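## Notes from the tool corner

*by Maricica Bucur*

In February we moved the tool corner of the Cirava lending room from the old shelves to pegboard. Many members asked me how we did it and why some things hang now and other things still stay in bins, so the newsletter gave me this space. I am not a carpenter. I only keep the list of what we lend, and I look at the boards every day, so my opinions come from there.

The shelves were good shelves and I do not want to speak badly of them. The trouble was that small tools went to the back and stayed there. Last year we bought a tape measure three times, and when Valentin Manole emptied the bottom shelf he found all the older ones behind a bag of sandpaper. He also found the key for the bicycle pump, which some of you will remember.

Pak-hei Tu cut the boards and put them up. He asked for one rule, that the heavy things do not go on the thin hooks, and I ask you to respect it. The thin hooks are for scissors, small rollers, brushes and everything which is still on its card from the shop. If you are not sure, hold the tool in one hand for a moment. If your wrist gets tired, please put it in a bin and I will find it a place.

We had a long discussion about the cards. Amnuay Hemmin wanted to take every tool out of its packaging at once, because a tool library should not look like a store. I understand him. But a new pair of scissors on its card is protected, the card has already a hole for the hook, and the person who borrows it first has the pleasure of opening it. We agreed in the end that the packaging stays on until the first loan. After that it goes in the paper box, and the plastic part goes in the other one, please, not in the same one.

The second discussion was about empty hooks. Smaranda Mihăilă thinks that an empty hook is a bad habit and will be filled with something silly. I like to have a few free ones on each board. When somebody returns a thing at ten minutes before closing, there must be a place where to hang it, or it will go on the table and sleep there. So for now we keep free hooks in the lower part, where also shorter members and children can reach them.

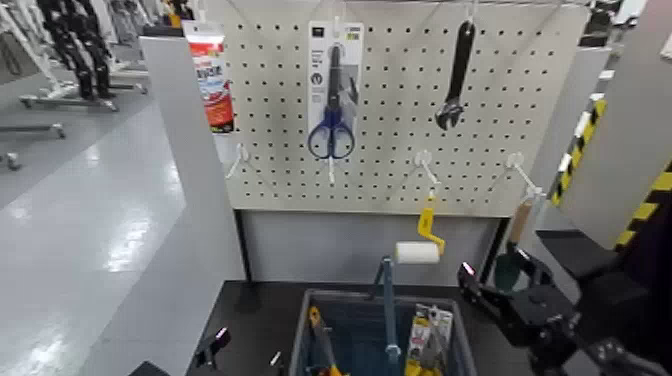
*Scissors and wrench up high, the small roller lower down, and the bin in front with more tools in it.*

The bin on the table is my favorite part of the new arrangement. It is for sorting. Tools which come back go in there first, with the handle up if possible, and from there we hang them or carry them to the cleaning bench. Please do not put in it open paint, wet brushes or loose blades. A knife must be closed before it goes in. I put my hand in this bin many times in one afternoon and I would like to keep all my fingers.

Some words about garden tools. Trowels will be asked for very soon, and every spring we have the same confusion with them, so I have started to write a number on the handle with the white pen. The number is the same as in the loan book. If you borrow a trowel, look at the number and tell it to the person at the desk, also when you are in a hurry. Soil should be brushed off before you return it. Water is not necessary, a dry brush is enough, and there is one on a string next to the door.

For paint rollers the rule has changed. We lend the frame, and the cover you buy from us at cost or you bring your own. A used cover does not come back to us. Smaranda tried for a whole winter to wash them and I do not think she wants to try again.

What we still need:

- long hooks for the second board, the kind that locks behind
- a second pair of big scissors, left-handed
- a small adjustable wrench (the large ones we have enough)
- clean sorting bins, any color, not too deep

If you have one of these things at home and you do not use it, bring it to the desk in the afternoon and ask for me or for Valentin. We write your name in the book as the giver, unless you prefer that we do not.

The shelves are now in the corridor, empty and wiped. They can be taken for free, but you must carry them yourself and the stairs are narrow. Pak-hei will lend you his straps.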